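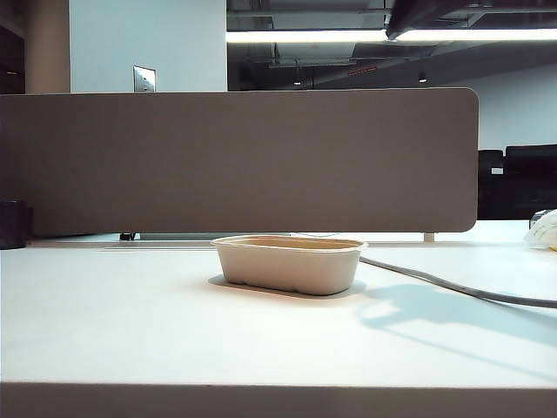
Molded-fiber container on a white desk.

Hodanwood Residents' Association
Minutes of the ordinary meeting held on 9 December 2022, 7 p.m., Galbraith Room

Present: Elmarie Engelbrecht (chair), Innes Forsyth (minutes), Gillespie Moncrieff, Rory Moncrieff, and residents as signed in on the sheet.
Apologies: Wilma Tennant. Wilma sent written notes on items 3 and 5, which were read out by the chair.

1. Minutes of the last meeting
Accepted with one correction. Under item 4, "Galbraith Lane" should read "Galbraith Road." Proposed by Rory Moncrieff, seconded by Gillespie Moncrieff.

2. Matters arising
The broken latch on the play area gate has been replaced. The new latch is stiff and small children can't work it, which was the intention.
The letter to the county about the bus shelter was sent. No reply yet. Innes to send it again with a copy to the transit office.
The noticeboard key has not been found. Gillespie asked that a new lock be fitted. Agreed, and two keys to be cut, one for the chair and one for the secretary.
Rory asked why the hedge at the north entrance was still over the sidewalk. Elmarie said the owner had been written to and had asked for time until the new year. To be looked at again next time.

3. Storm drain on Galbraith Road
The drain outside 114 backed up again after the heavy rain. Water came over the curb and into the driveway but did not reach the house. The resident at 114 said it is the same spot every time and that the grate was clear when she checked it, so the trouble must be further down.
Wilma's note said the county cleaned the grate in June but did not put a camera down the pipe, and that she was told this would need a separate request. She thinks roots from the maple on the corner have got in.
There was a discussion of whether the association should pay for a survey. Gillespie was against this as the pipe belongs to the county. Rory said that waiting on the county had not worked so far. It was agreed to put in the separate request first and come back to the question of paying if nothing is scheduled.
Action: Innes to send the request with photos of the flooding from the resident at 114.
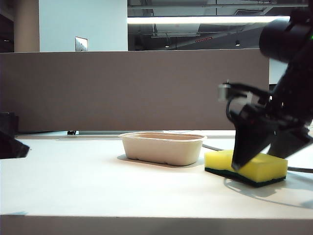
The resident at 112 asked if sandbags could be kept nearby in the meantime. Elmarie said there was room in the shed behind the meeting room. Residents would need to fetch them on their own, and somebody would have to hold the shed key on weekends. Rory offered.
Action: Rory to price sandbags and a tarp.

4. Snow clearing
Miltico has offered to do the shared lanes and the two parking areas on the same terms as last winter. The contract runs from signing to the end of March. Sidewalks in front of houses are still up to each household.
Several people were unhappy with last winter's work. The plow left a ridge across the driveways at the bottom of the hill, and on one morning the upper parking area was not done until after people had gone to work. A resident from the upper lane said he had called three times that day and got a recording.
Gillespie had asked Grukby for a quote. They can't take on new sites this season but would look at the job next year if asked early.
Elmarie put it to the meeting that there was no other choice for this winter. The contract with Miltico was approved by a show of hands with one against, on the condition that the following be put in writing:
Both parking areas to be cleared before 7 a.m.
No ridges left across driveways.
A phone number that is answered by a person when snow is falling.
Action: Elmarie to write to Miltico and not sign until a reply is in. Gillespie to contact Grukby in June about next season.

5. Spring planting at the entrance
The budget for this is $300, unchanged. Wilma's note asked that the beds be kept to perennials, as the annuals put in last time were dead by the middle of summer. She suggested catmint, sedum and coneflower, and more mulch than before.
Rory would like to see some bulbs. It was pointed out that bulbs should have gone in during the fall. Rory said that he had done them in December at his own house and they came up, only late. It was left that he may plant what he likes in the left-hand bed before the ground freezes, at his own cost.
Watering was the main problem last year. The spigot at the entrance is too far from the right-hand bed for the hose we have. A longer hose to come out of the $300.

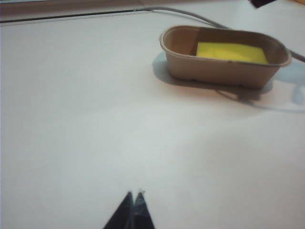
Nothing will be ordered before Wilma has looked over the list. She is expected back after the holidays.

6. Parking on the turning circle
Cars are again being left on the turning circle overnight. The trash truck could not get round last week and the bins on that side were missed. Most of the cars are thought to belong to visitors. Gillespie suggested painting the curb. Elmarie was not sure this is allowed without permission and will find out. A short notice will go to every household in the meantime.
Action: Elmarie on the curb, Innes on the notice.

7. Any other business
The streetlight at the foot of the steps is flickering. Innes has reported it and has a reference number for anyone who wants to follow up.
A resident asked if the minutes could go out sooner. Innes will try to send them within the week.
A pair of gray gloves and a child's umbrella were left after the last meeting. They are on the shelf by the coat hooks.

The meeting closed at 8:40 p.m.
Next meeting: date to be set by the chair once the room bookings for the new year are open.

Minutes taken by Innes Forsyth. To be approved at the next meeting.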